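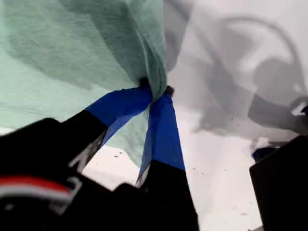 綿布の糊は、染色前の湯洗いだけで落ちるのか。

湯洗いで落ちるのは水溶性の糊までで、でんぷん糊は酵素かアルカリの工程を入れないと残る。

作業記録 > 前処理 > 糊抜き・精練

11月
記:Marleny Apaza

前回の染めむらの件の続き。Futumの綿布(平織、生成り)を酵素で糊抜きし、ヨウ素で残糊を見た。むらの出た反と同じロット、管理番号は127。前回は湯洗いのみで染めに入っている。

試料は耳を避けて裁断、乾燥質量77 g。秤はBuschmannの古いほう。表示が落ち着くまで長いので、風防を閉めてから読む。新しいほうはAdelmoが使用中。

浴は水道水1000 mLにLollevum(糊抜き用アミラーゼ)を標準量。浸透剤も少量加えた。pHは試験紙で中性付近。紙の色が二段の境目で、これ以上の精度では言えない。

経過
布を入れた直後は水をはじいて浮いた。棒で沈め、泡を押し出す。しばらくして折り目以外は沈んだ。折り目には白っぽい筋が残り、手で開いてやる必要があった。浴温は途中で一度落ちた。蓋をずらしたまま席を外したため。温度を戻してから保持時間を数え直した。

引き上げて熱めの湯ですすぎ、次に水。すすぎ一回目の湯はぬめりあり、二回目でほぼ感じなくなった。すすぎ水は捨てずに瓶に取ってある(流しの左の棚、ラベル127)。

ヨウ素試験
布端を切り、ヨウ素・ヨウ化カリウム液を一滴。処理前の布は濃い青紫。処理後は中央部が黄褐色のまま、折り目だった部分は薄い紫。つまり中央は抜けていて、折り目は抜けきっていない。前回の染めむらが筋状だったことと矛盾しないが、同じ原因と言うには染めて比べるしかない。

滴下量が多いと縁だけ濃く見えて判定を誤る。次から滴はピペットで揃える。
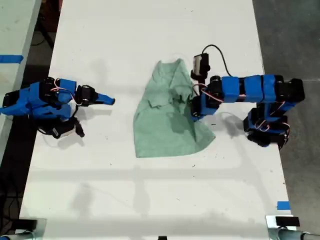
精練

糊抜き済みの布を二つに切り、片方だけ精練へ。ソーダ灰と精練剤Rastierを入れ、沸騰手前で保持。浴は早い段階で茶色くなった。綿の蝋分とペクチンの分と見ている。色の濃さは記録していない。

すすいだ後、薄い酢酸で中和し、もう一度水。乾燥は室温の陰干し。アイロンはかけない。

吸水の比較は滴下法。布を枠に張り、水滴の表面の光沢が消えるまでを見る。

・未処理:滴が玉のまま残る。途中で打ち切り
・糊抜きのみ:吸うが遅い。場所による差が大きい
・糊抜き+精練:ほぼ即時。折り目跡だけわずかに遅れる

糊抜きだけでは染めに回せない。ここは前から分かっていた話だが、このロットでの確認が抜けていた。

未決
・浴比。今の量では布が重なる。布を減らすか容器を替えるか。
・折り目対策。巻いて入れる案と、途中で広げ直す案。先に後者を試す。
・Lollevumの開封後の保管。瓶に開封日の記入がなく、力価が落ちていても分からない。新しい瓶で同条件を一本走らせる。
・処理後の質量。乾ききる前に量ってしまったので、減量率は出していない。明朝、量り直し。

残りの布は約200 g。あと二回分と見て、次は折り目の確認に一回使う。染めの比較用の端布は別に封筒へ入れた。

コメント

Adelmo D'Amico
温度が落ちた分を数え直したとのことだが、酵素はその間も働いている。保持時間とは別に、浸漬の合計時間も書いておいてほしい。

Marleny Apaza
了解。手元のメモに開始と引き上げの時刻があるので、転記する。

Adelmo D'Amico
あと、ヨウ素液は遮光瓶のほうを使うこと。透明瓶のものは古い。今回どちらだったか分かるか。

Marleny Apaza
遮光瓶。透明瓶のほうは廃棄に回した。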